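Cendberg Desk Tidy Set, beige top

Item 1226
Sold by Tolon, reviewed and listed by Pranab Akanda
Page last changed 2025-07-09

Price: $187
In stock at the Janjua warehouse

What you get
Desk with beige top
Two clip-on trays
One divider strip
Bag of screws, hex key, sheet of felt pads

I'll say up front that I was not keen to list another small desk "for the whole family." We have carried three of these in the past and dropped all of them. The maker's leaflet says the Cendberg "ends clutter for good," and I would ask you to read that line the way I did, with one eyebrow up. A desk does not end clutter. You put things on it, and then there are things on it.

So we put one together in the back office and left it there through June to see what happened to it. What follows is what we found, with the leaflet's claims next to it.

Size and fit
The leaflet gives the top as "generous." We measured 1226 mm by 439 mm. That is fine for a laptop and a notebook. It is not generous. If you plan to use a keyboard with a separate screen behind it, measure your screen stand first, as 439 mm goes fast. A few buyers have told us they expected something deeper from the photos on the maker's own site, and I see why.

Top surface
Claimed: "wipes clean in one pass." Pencil came off in one pass. Ballpoint took several and some dish soap, and a green marker line is still faintly there if you know where to look. Coffee was fine as long as we got to it the same morning. The pale color shows crumbs and dust more than I would like. It also makes small things easy to find, which I'll grant them. A dropped screw on our old dark desk was as good as lost.

Trays
The two trays clip on at either end. The clips are stiff at first and then a bit too easy after a few weeks of moving them about. I would pick a spot and leave them. Claimed load is 200 g each, and I have no quarrel with that number, but it is a low number. Pens, tape, a few batteries. Don't put a stapler in there and then write to us.

Divider strip
I can't find a use for it. It slides whenever anything leans against it. Ours went into a drawer in the second week. Fahad Rind in our returns department likes his and keeps mail behind it, so take my view for what it is worth.

Toys and odds and ends
The maker pushes this desk hard for shared rooms, where one person works and another plays at the same surface. That was the claim I trusted least. The top does hold a mix of things without looking too bad: a plush toy in teal and orange with a fuzzy tan face, a little orange clip.

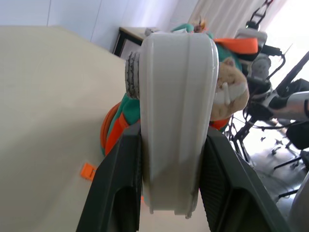

Whether it stays that way past the first hour depends on who is sitting there. There is no bin and no raised edge at the back, so anything that rolls will roll off. Dedell makes an add-on back rail that is meant to fit desks of this depth. We tried one and it fit, but it costs extra and I think it ought to come in the box.

Assembly
The leaflet says 20 minutes. It took me close to an hour, some of it spent looking for step 6, which is printed on the back of step 2. The screws are good quality and nothing stripped. The hex key is too short to turn easily under the top, so use your own if you have one.

Wobble
Some. On a hard floor with the felt pads on, it moves a little when you write fast. On carpet it was steady. Tightening the legs again after a week helped.

Returns
Unused sets can come back within the usual period, flat and in the box. Built sets can come back only if there is a fault. A wish that it were deeper does not count as a fault, and we do get asked.

Spare parts
Tray, single: order under 439-T
Screw bag: free on request, one per order
Divider strip: not sold alone

Would I buy it at $187? For a bedroom corner or a homework spot, probably, if I had already checked the depth. For full-time work I would save up for something bigger. Questions about this item go to Pranab at the Tolon counter. Please have the item number ready.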